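4.2 Thin objects and the grasp planner

Chopsticks were not in the original task list. They came in with the cutlery set, and Standier, our grasp planner, has treated them as a personal insult ever since. All trials in this section use the Jellcombe bench and the controller described in Section 3, with no changes to the gains. 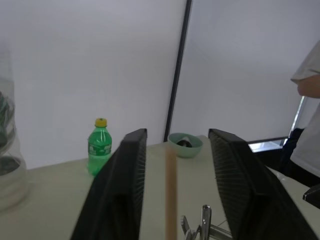
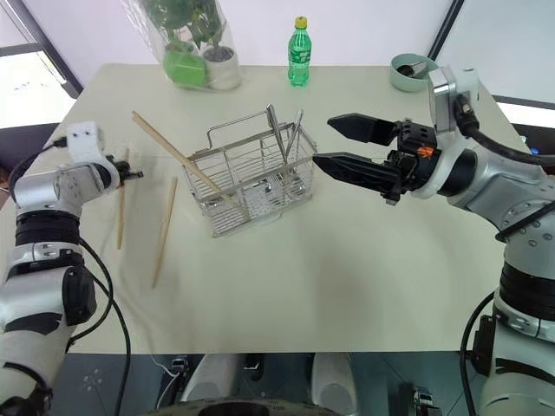
Figure 4. The cutlery task as seen by the wrist camera (first picture) and the head camera (second picture).

Standier scores candidate grasps on a fused point cloud, and the fusion step is where thin objects go to die. Our voxel filter was tuned on mugs, and at its default setting it removes anything narrow enough to resemble noise. Wood of a pale tan on a table nearly as pale does not help, and the planner would cheerfully report a clear surface with two chopsticks lying beside the basket. The wire basket has the opposite problem: its wires are thin enough to vanish in one view and reappear in the next, so the collision map flickers and the arm dithers. We replaced the filter with a line-segment detector run on both camera streams, keeping any segment that survives 20 consecutive updates. Segments that end inside the basket are passed to Promitness, which decides whether they are cutlery or basket. It is right more often than we are when tired.

The wrist stream needed one further change. At close range the fingers fill much of the lower half of the view, and the detector considered their straight edges to be excellent chopsticks. A fixed mask deals with this, following the self-filtering approach of Mac Carthaigh – less elegant than a learned one, but it took 2 hours to write and has yet to develop opinions. Over 40 trials the planner stopped trying to pick up its own hand, and planning time rose to roughly 500 ms, mostly spent in the segment matching.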